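Eleven summers on the water at Nurnel

The woman who runs the windsurfing school at Nurnel asked us to leave her name out. The town is small, she said, and everyone there knows who she is anyway. She has taught on the lake since she came over from Fagerlund as an assistant, and she still rigs most of the school's sails herself in the morning.

We met her in the boat shed before the season opened. She was sorting fins into buckets by length and kept doing it while we talked.

"People ask me if the lake is good for beginners," she said. "It's good for beginners until lunch. After that the wind comes down the valley from the Estico side and it's a different place."

The morning wind is usually 7 knots or so at the launch and steady across the bay. The school keeps first-timers inside the swim buoys on wide boards with small sails. By early afternoon the gusts reach the far shore first, and she watches for the dark line on the water.

"When I see it at the point, I've got time to bring them in. When I see it at the moored boats, I don't. So I go by the point."

A full beginner course is four mornings. The first is spent mostly on uphauling and turning the board around, and she doesn't let anyone go farther than they can paddle back. Harnesses are left for the second course. She has had students argue with her over that.

"They've watched videos. They want to hook in. I tell them to sail back to the same spot they left from, and then we'll talk about it." 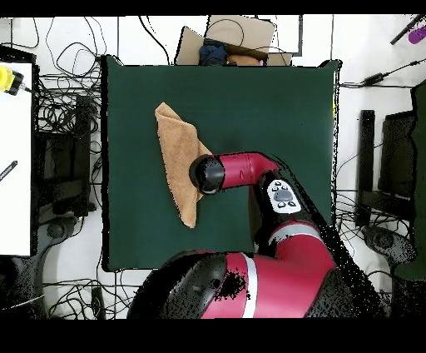

Gear and launching

The school's boards are a mixed lot. The oldest are two Pultent 220s with daggerboards, heavy and scratched, and she would not sell them. The newer ones are lighter and turn more easily, but she finds that small kids do better on the old boards because they sit flat when someone steps off center.

She replaces mast base tendons every season whether they look worn or not. Booms get checked at the clamp. Sails are rinsed only when they've been in the sand.

"It's fresh water, so we get away with a lot. On the coast you'd be washing everything."

The launch itself has changed. The old ramp was closed two years ago and sailors now go in from the gravel beach, a carry of 300 feet from the parking lot. There is a shallow shelf with rocks on the left side, and a long fin will hit it in late summer. She tells visitors to walk out to the right of the dock until the water is waist deep – farther in a dry year.

Parking fills early in June, when the rowing club has its races. On those days the school launches from the campground and sails the north end.

Asked what she sails on her own time, she said a 77-liter board, on the few evenings when the valley wind holds past dinner. She goes out past the point and stays there until the light is nearly gone.

"I don't teach out there. I just go back and forth."

Courses open again when the water reaches 60 degrees. Sign-up is at the shed, in person.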